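Notebook, bench 2 (laundry cell)
September, open day
Entry by Tahsin K.

08:15 Power on. Both arms homed without complaint. Left wrist camera needed its exposure reset again; the value does not survive a restart. Sewwandi has this on her list for the Jurotano config loader.

Visitors due from 10:00 in groups of 8, 15 minutes per group. Malsha did the talking, I ran the station, Nazma held the stop button and watched the line on the floor. Plan was to run under teleoperation first, then hand over to the policy once people had seen what the task is.

Speed limit set to 80 percent of the usual value for the day. Cloth moves differently at lower speed, less swing on the hanger, so do not mix today's logs with the regular set. I have put them in a separate folder (openday_sep).

10:00 to 11:30, first block, 90 minutes. Notes as they came:

- Group 1: gripper closed on two layers and took both. Released by hand from the leader arm, second try good.
- Group 2: clean. Malsha wants the policy run earlier in the slot, people start talking to each other during teleop.
- Group 3: controller dropped the right arm on a joint limit while reaching up to the bar. Reset took longer than I liked. The rack had been set down a little too close to the right base after the previous group. Tape marks added for both feet.
- Group 4: people from Flenent. Asked about cycle time, Malsha gave them the honest answer, which is that we do not optimize for it yet. They also asked whether the cloth is tracked as a mesh. No, images and joint states only.

Asanka came by with the person from Pranon who supplies the gripper pads. He thinks our pads are worn at the tip and that explains the double picks. Not convinced; the double picks also show up with the new set. Will swap pads left to right and compare.

Cable check at the break. Purple camera cable on both arms still has its loop at the base and is held by the clips on the long link. Keep the slack as it is. The right side is the one to watch when the arm goes high. 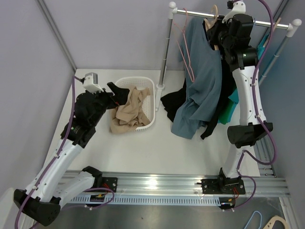
Bench 2 during the demo. Left arm at the basket, right arm at the rack, just below the bar.

13:10 Second block. Swapped the order, policy first. Better attention, more questions. Most common one: what happens if a hanger falls. Answer for now is that the operator stops the run.

14:20 One stop, pressed by Nazma when a visitor leaned past the line to look at the wrist camera. Arms held position, restart normal. Move the line back before the next one of these.

To do:
- pad swap, then repeat the double-layer test at normal speed
- right arm joint limit: check the margin in the Jafri planner, it looks tighter than on the left
- exposure setting (Sewwandi)
- ask Asanka for the visitor list so Malsha can answer Flenent in writing

16:05 Arms parked, power off. Logs copied, not yet checked.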